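Lanterne en papier mâché : la colle de farine moisit, que faire ?

Forum Loisirs créatifs > Papier et carton

Hanane Bouzid
Bonjour à toutes et à tous,
Je prépare des lanternes pour la fête d'automne de notre quartier, à Landano. Il me faut 26 pièces pour la fin d'octobre. J'utilise la recette de ma tante : farine, eau, un peu de sel, le tout cuit à la casserole jusqu'à ce que cela épaississe. Je pose des bandes de papier journal sur un ballon de baudruche, puis une dernière couche de papier de soie.
Le problème est le suivant : sur les deux premiers essais, des petits points gris-vert sont apparus à l'intérieur après quelques jours, et l'odeur n'était pas agréable. La pièce où je travaille est au sous-sol, sans fenêtre. Est-ce que je dois changer de colle, ou bien changer de place ? Et faut-il enlever le ballon avant que ce soit sec ? Je n'ai pas un grand budget, donc si possible pas de produits chers.
Merci d'avance pour vos réponses.

Remo Stöckli
Bonjour Hanane,
Je fais du papier mâché depuis longtemps et j'ai eu exactement ces points gris-vert. Le français n'est pas ma première langue, j'espère que je suis clair quand même.
À mon avis le coupable est surtout le sous-sol. La farine est de la nourriture, et avec de l'humidité et peu d'air elle moisit. Le sel aide un peu, mais il attire aussi l'eau, alors n'en mettez pas trop. Chez moi, à Durnumham, j'ai déplacé tout le séchage dans la cuisine, avec un petit ventilateur qui souffle à côté - jamais directement dessus, sinon la surface sèche trop vite et le milieu reste mou.
Pour la colle, vous avez deux possibilités. La colle à tapisser en poudre coûte peu et moisit beaucoup moins. La colle blanche diluée, moitié eau, marche très bien aussi, mais pour 26 lanternes il vous en faudra une bonne quantité. J'ai pris celle de la droguerie Koller, sans raison particulière.
Ensuite, les couches. Ne mettez pas quatre couches le même jour. Posez-en deux, laissez sécher une nuit complète, puis continuez. Essorez bien chaque bande entre deux doigts. Une bande qui goutte est une bande qui va moisir.
Le ballon doit rester dedans jusqu'à la fin. Si vous le retirez trop tôt, la forme s'écrase. Quand tout est sec et que la coque sonne un peu comme du carton, on fait un trou très petit près du nœud et on laisse sortir l'air doucement. Après cela, laissez l'ouverture vers le haut encore une journée, car l'intérieur n'a pas vu l'air.
Un dernier conseil : un ballon roule facilement. Je le pose toujours sur un tissu foncé, ainsi je vois bien où il manque du papier blanc.
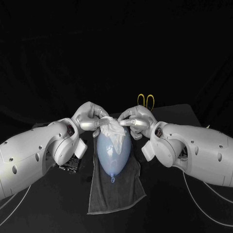
Ballon bleu pâle sur tissu gris foncé, avec une feuille blanche et fine sur le gros bout. 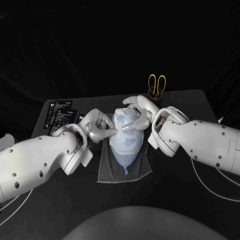 Vusden
la farine c'est fini pour moi, colle à papier peint et basta. tu peux aussi mettre tes lanternes au four à 40 degrés porte entrouverte, mais pas avec le ballon dedans !! moi j'ai essayé à 70 et le papier a gondolé, donc reste en bas. les deux qui ont moisi tu les jettes, ça ne se rattrape pas

Hanane Bouzid
Merci à vous deux. Je vais acheter de la colle à tapisser et demander si je peux utiliser la salle du premier étage, où il y a deux fenêtres.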